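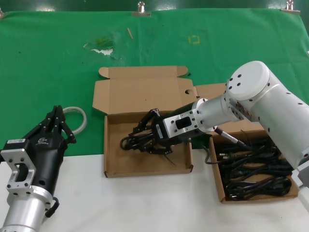

Why don't we just let it drop the cable anywhere in the box and call that a pass, came the question from the back of the room before I'd even sat down. And then, in the same breath: if the rules don't say the cable has to be tidy, why are we grading ourselves as if they do?

August 7, 2026 – Mastonico bench notes, cable sorting

OK so that ate the first part of the afternoon, and I'm writing it down first because I think the question was right and I was a bit grumpy about it. I went back and read the Ulteo task sheet again, properly this time, with a pen. It says the cable has to be "inside the target container with no part resting on the table." That's all. There's nothing in there on coils or plugs facing the same way. I have been marking runs down for a messy landing since March! So from today a pass is a pass if the whole cable is inside, plug included, and messy ones get a small m next to them in the log so we can still find them later.

What this does to our numbers: I went through the old log and we have 248 attempts written down. I started re-marking them under the new rule and got through the first pages before my eyes went. I don't want to put a percentage here until all of them are done. If you're reading this and you have a quiet evening, the log is in the gray folder, start where my pencil tick is.

Right hand. Still the fingers closing too early. With a single cable laid out straight it's lovely, I could watch it all day, but in a pile the fingertips meet the top loop, the hand decides it has something, and it comes up with one loop between two fingers and the rest of the heap hanging off it. We tried going lower before closing. Better grip, but then the knuckles push the whole pile toward the wall of the box, and these boxes are light and they slide. Double-sided tape under the box fixed the sliding, and I feel silly for how long we argued over a software fix for that one. Please put fresh tape on when you set up. The old strips pick up dust from the table and then they're useless.

We did six runs with the new closing order (thumb last instead of thumb first). My notes as I scribbled them:

run one – good, whole cable, inside
run two – got two cables at once, the second one fell back
run three – good but m
run four – closed on nothing, came up empty and proud
run five – I had the wrong start pose loaded, don't count it
run six – good, and quick too

So three good ones out of the five that count. It's a small number and I'm not going to build a theory on it, but thumb last does seem to let the loops settle in the palm before everything shuts. I want to see it again on a fresh pile before I get excited. (I'm a little excited.)

Run two is the one I keep thinking about. The rules let you carry more than one cable, but if anything falls on the table it's a fail for the lot. Do we want to go for doubles at all? I say no for now. There was a suggestion to give the arm a little shake over the source box before it travels, so that anything barely hanging drops off where it does no harm. I like that a lot. It costs us time per cable, so someone please measure it with a stopwatch before we all fall in love with the idea.

Left hand – we haven't given it a job yet and I think it's time. The obvious one is holding the box steady, and with the tape we might not need that. The better one is pinning down the pile while the right hand lifts. I drove both by hand for a while to see if the wrists would get in each other's way over the box. They're close. Closer than I'd like when the right one comes in at a low angle. If we bring the left in from higher up it may be OK, but I ran out of table time before I could try it with a cable in the grip.

Other small things so I don't forget:

Sustport went down on me again in the middle of saving and took run four's joint log with it. The notes survive because they're on paper, ha. Until we update it, save after every run, even the bad ones.

The wrist cable on the right arm needs a look before the next session. I want more slack in it when the wrist rolls all the way over, and then somewhere sensible for that slack to go.

Sarıgül room is ours until the building closes, but the key goes back in the box by the stairs, not in your jacket pocket. Yes, it was me.

For next time: fresh pile, thumb last, same start pose for every run (I've renamed the file so it can't be mixed up with the old one), and keep the other settings alone. We changed the speed and the closing order on the same afternoon once and then spent a whole session guessing which one had helped. After that, left hand from above, slowly, with somebody's palm on the stop button.

Still to decide is the order of the pile, whether we go for the top cable every time or the one nearest the wall. I've got an opinion but my pen is dying

Recent entries
Taping the boxes down
Thumb first or thumb last?
Reading the Ulteo task sheet again
Sustport update notes
Start poses: which file is which
Key list for the Sarıgül room

Mastonico student robotics | Contact | © 2026 Mastonico | Back to top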